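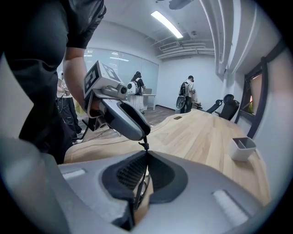

**Handheld gripper kit review - progress report, August**

Status: on budget, a little behind on paperwork, ahead on opinions.

You asked whether the Brornov kit is worth buying in quantity for the Planamham site or whether we should stay with the Medrano one we have on loan. The short version is that I'd lean Brornov, with complaints.

**Recording so far**

We have logged 3,644 usable demonstrations in 14 sessions. Another 205 were thrown out, mostly for lost tracking and in a few cases because the operator forgot to press record, a failure mode the brochure does not cover. New operators are up to speed before lunch. The vendor promises ten minutes, and I would like to meet the people they timed.

**What works**

- The grip is comfortable enough that people stop mentioning it by the second session.
- Marker tracking holds up well under our ceiling lights. The Medrano unit sulked under the same lights and had to be recalibrated after every break.
- Finger pads have worn evenly. We have replaced one pair.

**What doesn't**

- Cables. They catch on chair arms, table edges and each other. We now route them by a house rule taped to the storage cabinet, and it mostly gets followed.
- The export tool renames files according to a logic known only to itself. Our Wuvcombe office wrote a script to put the names back.
- The manual has 7 pages on unboxing and one paragraph on calibration.
- Support answers quickly and politely, usually with a link to the manual.

**Money**

Spending is within the approved amount. The one surprise was shipping on the spare fingers, which cost more than the fingers. I have asked for a credit and been offered a discount on more fingers.

**Next**

Finish the two-handed tasks, then rerun the Medrano comparison with the same operators. I'd also like approval for two more Brornov sets before the loan period ends - the quote is attached, minus the extended unboxing package.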